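Contents Previous Next Glossary Index

Last updated: 2019-03-10

Chapter 7
Air, Pressure, and the Space Between Things

Pick up a wool blanket and squeeze it. Most of what you were holding a moment ago was air! The fibers themselves take up surprisingly little room, and the rest is a huge crowd of tiny pockets, each one trapping a bit of the room you are sitting in. That trapped air is what keeps you warm at night, and it is also the reason a blanket takes up so much of a closet shelf.

This chapter is about that air: how much of it there is, how hard it pushes, and what happens when we take it away. You already know from Chapter 3 that a gas is made of particles flying about and bumping into whatever they meet. Now we get to put those bumps to work.

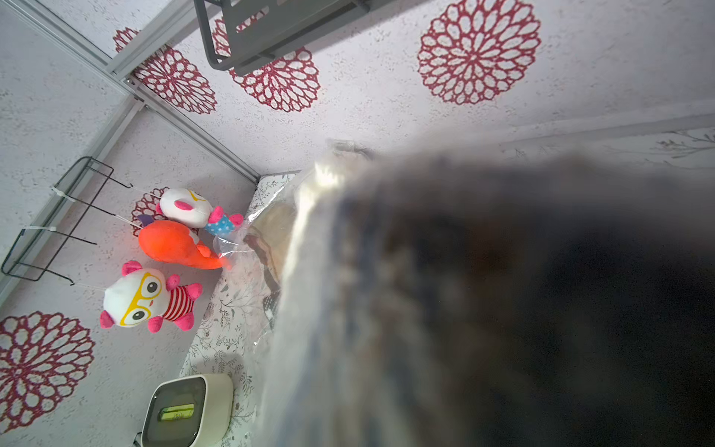 Start with the push. At sea level the atmosphere presses on every square inch of your skin with a force of nearly 15 pounds. You don't feel crushed, and the reason is lovely — the fluids and gases inside your body push back just as hard. A sealed bag behaves the same way. As long as the air inside is at the same pressure as the air outside, the walls have no reason to move in or out. Let some of the inside air escape and the balance tips. The outside air pushes the walls inward until the contents, squashed together, push back hard enough to stop them.

Notice that we said "pushes." People love to say that a vacuum cleaner sucks, or that a straw pulls the drink up, and in everyday talk that's fine. In this book we will try to name the thing doing the pushing every single time. It feels fussy for a page or two, and then it starts to make everything easier (weather included, which we reach in Section 7.3).

How much can a soft thing shrink? Take a loosely folded quilt with a volume of 2711 cubic inches. Suppose its fibers and the air you can't get out of them add up to 456 cubic inches. Divide the second number by the first and you get a little under 0.17, so the packed quilt needs only about a sixth of its first space. Its weight on a bathroom scale will hardly change at all. Stop and think about why before you read on, and write your answer down, even if it's only a guess.

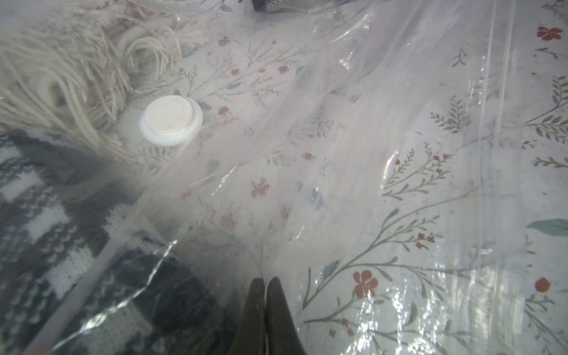
Khrystyna Semeniuk wrote to us after trying the quilt problem with her class in Prarano, and her students had an objection: if the air has weight, shouldn't the scale show the difference? They're right that the air has weight, she added, but half the room forgot that the quilt was sitting in air to begin with.

What a great thing to argue over! The air trapped in the fluffy quilt does weigh something, yet the surrounding air holds it up with an equal force, just as water holds up a water balloon in a bathtub. We call this upward force buoyancy. Section 7.2 works through the numbers, and you will need the density table at the back of the book.

Words to watch for in this chapter: pressure, volume, density, buoyancy, partial vacuum.

Contents Previous Next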